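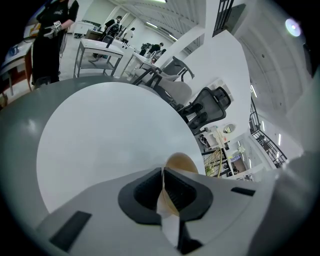 Noreen Horgan thinks we are still closing the jaws too early, and that the policy will learn the hesitation along with the grasp. She said so while going through the replays this morning, and I've been chewing on it ever since. She has a point! If I pinch, stop, look, and then lift, the stop gets recorded just as faithfully as the lift does, and at run time the arm has no idea that the stop was me making up my mind.

Notebook, February, 10:40 a.m.

Hand-held gripper at the round table, the one with the gray rim. Task is still the strip task: pick up a thin paper strip, carry it across, lay it flat, let go. Sounds like nothing. It is the most fun I've had with a demo task in months, mostly for how quickly it shows up every lazy habit in your wrist.

Count so far is 431 demos kept, 31 thrown out. The rejects are nearly all mine from the first session, when I was swinging the tool fast enough to smear the view and the tracking lost its place. Slower is better, but steady matters more. Callum Whitlock moves at about half my speed and his traces come out like they were drawn with a ruler.

Things I changed today:

Grip the strip near its end and let it hang down out of the jaws. When I grabbed the middle it folded over on itself and the release was a mess (it stuck to one jaw, then the other, then my sleeve).

Start every demo from a different spot around the table. Yesterday's batch all began from the same side and I'd bet money the policy would fall over the minute we moved the base.

No pause before the grasp. Per Noreen. I do my looking before I press record, then go in, close and lift in one go. Took maybe a dozen tries before it felt natural, and then it was suddenly easy.

Leave the chairs and the cart wherever people have left them. Same with people walking through at the back. I used to wait for a clear room and it cost us half the day for data that was, if anything, worse.

11:55 a.m.

Ran the no-pause batch through Zondero for trimming. It cut the dead time at both ends cleanly and only complained about one file, a double press on my part. Deleted it, didn't add it to the reject count, noting that here so the numbers don't confuse anyone later.

Compared against the remote-control set that Coughlan sent over, 177 demos of the same task. Theirs are beautifully lit and the positions are very exact, but the motion is choppy on the way down. You can see the operator correcting in little steps. Ours curve in and arrive. I want to train on each set separately and then on the mix, and my guess is that a mix with only a small slice of theirs will do best on placement. Happy to be wrong, it would be an interesting way to be wrong.

2:15 p.m.

Jaw opening drifts. With the jaws fully shut the reading should be zero, and by the end of a long run it creeps up. Not much, but a paper strip is thin enough that it matters. Re-zeroed and will re-zero before every batch from now on. Callum wants a shim check written into the Givow script so it does this for us. Yes please.

My thumb gets tired before my arm does. Swapping hands helps, and swapping people helps more.

Target is 864 kept before we train the long one. At the rate we were going after lunch that looks very reachable.

To do: label the no-pause batch separately so Noreen can compare the two. Ask Coughlan what rate they log at. Cut more strips, and try a few in heavier card. Charge both batteries tonight, the spare was flat when I picked it up.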